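Sorting the candy drawer into zipper bags

By August our candy drawer is always a mess. It's the wide one under the coffee maker, and everything ends up in there: what's left from the Fourth of July parade, what my mother-in-law sends in the mail, the stuff I buy for road trips and then forget to pack. This year the drawer stopped closing, so I finally dealt with it.

I dumped it all on the table after dinner and threw out anything that was open or had gone hard. The butterscotch from my mother-in-law's last box had melted into one lump and had to go. The rest was still good, so I sorted it. Chocolate went in one pile, chewy stuff in another, and hard candy in a third. Gum stays in my purse and doesn't count.

Then it all went into clear zipper bags, the kind with a colored seal. I used to keep candy in glass jars, but the jars take up a whole shelf and the kids can hear the lid from upstairs. Bags lie flat, and I can tell what I have before I go to the store and buy more of it. The one I ended up with for the car is a mix, with a green bar that has MILKY on it in blue letters and a lot of purple wrappers down at the bottom. 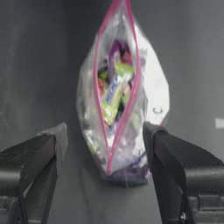
Do wrapped candies need a sealed bag if they already have their own wrappers?

For a week or two they'll be fine in an open bowl. Past that I'd seal them, especially in a humid house. Twisted wrappers let air in at the ends, and hard candy gets sticky fast. A sealed bag also keeps ants out, and it keeps mint away from the chocolate if you bag them separately.

I don't fill the bags to the top anymore. The first time I tried this I packed them so full that the seal popped open in the drawer, and I was back where I started. Now I stop at the point where I can still press the two sides together with one hand. A quart bag holds plenty for us. I squeeze the air out from the bottom up, close it most of the way, squeeze again, and then close the last bit.

The colored seals help more than I expected. I used to buy the cheapest clear ones and half the time I'd think a bag was shut when it wasn't. With pink I can find the opening without my glasses.

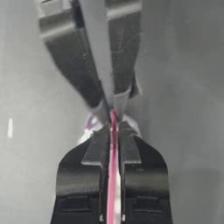 The other thing I do is run my fingers along the seal twice, once in each direction. There's usually a spot near the corner that didn't catch. If sugar dust gets into the track it won't close at all, so I wipe it with a dry paper towel first. A damp one makes it worse.

I got 8 bags out of the whole drawer. Three are for Halloween, which should cut down on what I have to buy in October. Two went in the glove box, though I'll move the chocolate back inside if we get another hot spell. My neighbor Teguh Saragih took one for his office, where they go through a bowl of the stuff every few days. The last two are back in the drawer, and the drawer closes.

I still have to do the cabinet with the baking things. There are three open bags of brown sugar in there and I already know they're bricks.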